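Mimano Leadership Programme: Support Desk
Posted Wednesday by Sajib Navaratnam, Participant Services

Ticket 286: Manager feedback reports not released

Reported by: Telma Yáñez, Brustgate office
Priority: High

Ms Yáñez reported that 37 managers at Brustgate had completed the July feedback exercise but could not open their personal reports. Each manager received the message "Awaiting reviewers", although all reviewers had replied before the closing date. Coaching meetings could not go ahead without the reports.

09:40. Replies checked. All 1,080 were present and complete. No answers had been lost.

11:15. Release rule examined. Reports are held until 90 per cent of the reviewers named for a manager have replied. Staff who moved to the Waltatetti office in the spring were still being counted as reviewers at Brustgate.
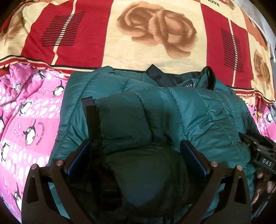
Folded puffer jacket and rose-patterned blanket.

14:05. Reviewer lists corrected and the release rule run again. Thirty-six reports were released. One remained on hold, as the manager concerned had been entered twice, under two different team leaders. The second entry was removed and the report was released at 14:50.

Ms Yáñez has asked whether senior leaders may see team results before the managers do. They may not. Under the Fakir guidelines, each manager receives the report first and has the opportunity to discuss it with a coach.

Status: Resolved. Reviewer lists for Waltatetti to be checked before the next exercise opens.

Last updated: Wednesday, 16:20
Contact Participant Services | © Mimano | Back to top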